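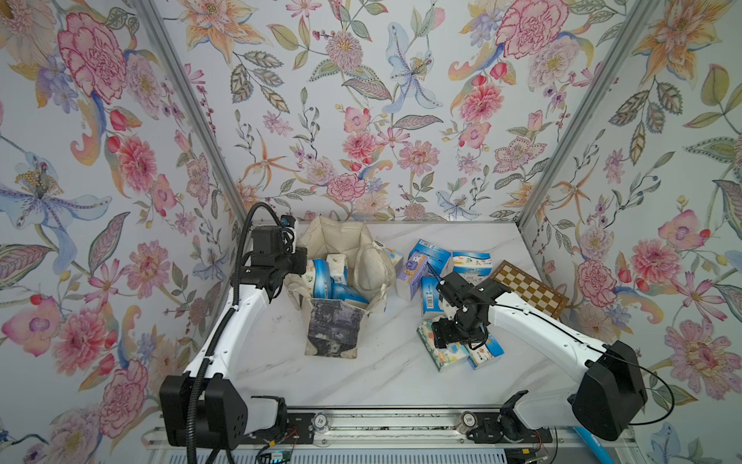
Can a two-finger gripper pack soft tissue packs into a cloth bag?
It can do the job, but how you steer the arms matters as much as the shape of the fingers.

Our project, which we named Jamby, began with a simple argument over controllers. Half of our group wanted to drive the two arms with Heltamo, which copies the motion of a hand-held leader arm. The other half liked Mansour, a joystick setup with a slow mode. So we tried both! We ran 126 packing attempts in August, all with the same fingers, and watched the wrist cameras the whole time.

Soft packs are a lot harder than the blocks from our first lab (we were spoiled by those blocks). The wrapper slides, the tissue inside squashes, and a good grip at one height is a bad one a little lower down.

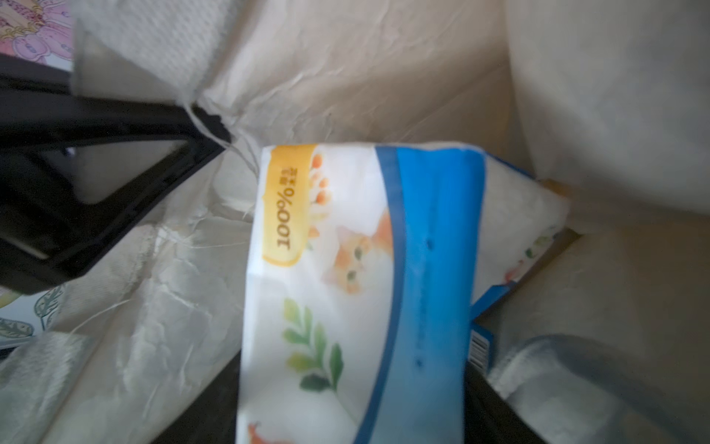
Figure 2. Wrist camera view of a gripper finger and a printed tissue pack.

Heltamo felt great right away. You move and the arm moves, and after 15 minutes of practice most of us could aim where we wanted. Mansour took longer to learn, but its slow mode was lovely for the last bit of travel near the bag, where a finger can catch on the cloth. 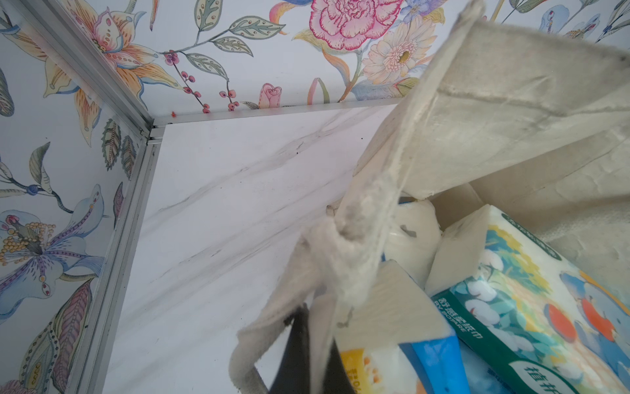

Figure 3. Wrist camera view with the finger against the flap of the bag.

We also changed the grip limit in the Cusik control software. At 600 the fingers squeezed more than we liked, and 560 gave us a hold we trusted with both controllers. That one setting probably helped more than anything else we did, and we wish we had tried it in the first week.

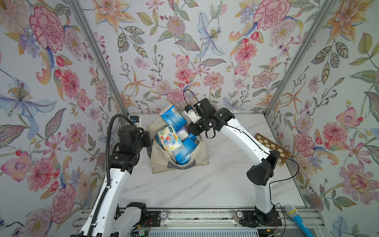
By the Jamby project team
Section 4: Two arms at one bag

Working with both arms close together was the most fun part, and the most nerve-racking. With Heltamo, one person drives both sides and soon learns to keep the elbows wide. With Mansour we needed two drivers and plenty of talking. Next term we want to put slow mode into Heltamo and run the whole set again.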